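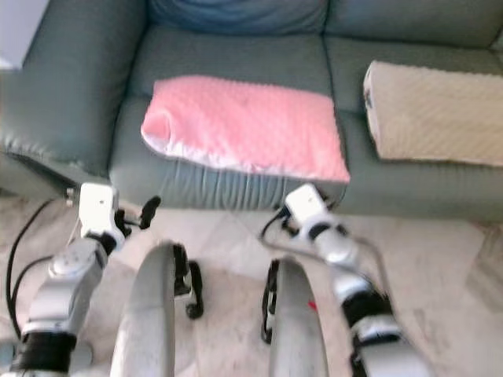

I have had the Wamach two-arm kit for two months now, on the trial plan from Lurley, and I said I would write something once I had used it enough to have an opinion. Most of my testing has been tidying the living room, which sounds easy until you try it. Pillows are the job I keep going back to. The pink one with the bumpy minky fabric is a good test because it lies flat on the leather and there isn't much of an edge to get hold of. The beige one is thicker and boxier, and the grippers do better with that shape.

Setup took me an afternoon. The arms come already assembled, and most of the time went into the software and running the calibration twice. The first time I did it with the curtains open and the low sun confused it. The printed guide doesn't mention light at all, so close them.

The grippers are small and they don't squeeze hard. I like that on a leather sofa. I checked the seat after each of the first few runs and found no scratches. The downside is that soft things slip. Over one long weekend I logged 62 pillow pickups and it dropped 17 of them, mostly the pink one. Lurley sells a set of Meireles finger pads for better grip, but they were out of stock in January and still are.

It's slow. Moving two pillows from the seat to the backrest takes it most of a cup of coffee. I can do it in a few seconds, so don't buy this to save time. It is also louder than I expected — not terrible, but I turn it off when the TV is on.

The trial is $300 and they hold a $1000 deposit. Support is by email from the Gurkau office, and they answered me the next morning both times I wrote. One answer was useful and the other was a link to the guide I already had.

I'm keeping it for another month. If the pads show up I'll run the same pickups again and post the numbers.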